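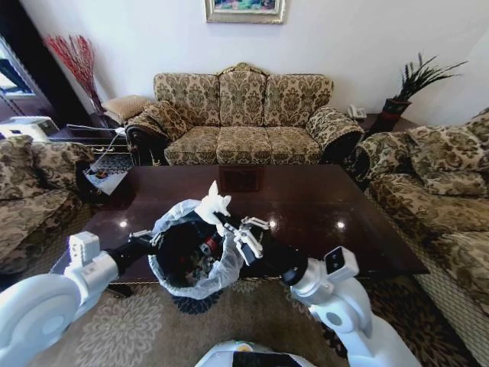

Soudabeh Kazemi asked whether a small bin really needs a liner if it only ever takes dry waste from the lounge. It does. Bottles put in from a coffee table often still hold a little liquid, and a bare bin has to be washed each time.

How should the liner be fitted?
Fold the top of the bag outwards over the rim, all the way round. Press the base of the bag down to let the air out. A clear or translucent bag shows how full the bin is - useful if several people share the room.

Can the bin be put on a polished table?
For a short time, yes. Wipe the base first and lift the bin to move it. Dragging it leaves fine scratches that show up under a ceiling light.

In what order should a table be cleared?
Bottles first, then caps, then used tissues. Put caps back on bottles that are going out with general waste. Where your council collects plastic separately, keep bottles out of the bin altogether.

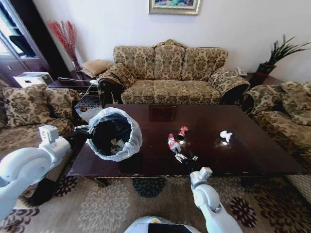 Tissues go last so that they sit on top and can be pressed down without touching anything sticky. Once the surface is clear, dust it with a dry cloth, following the grain.

When should the bag be changed?
Every 2 days in a room used daily, or sooner if food has gone in. Tie the bag before lifting it out of the bin.

Which liners fit the Praten bin?
Order code 2232, sold in packs of 300. The Fledstead liner is too short to fold over the rim.

Page last checked 5/7/22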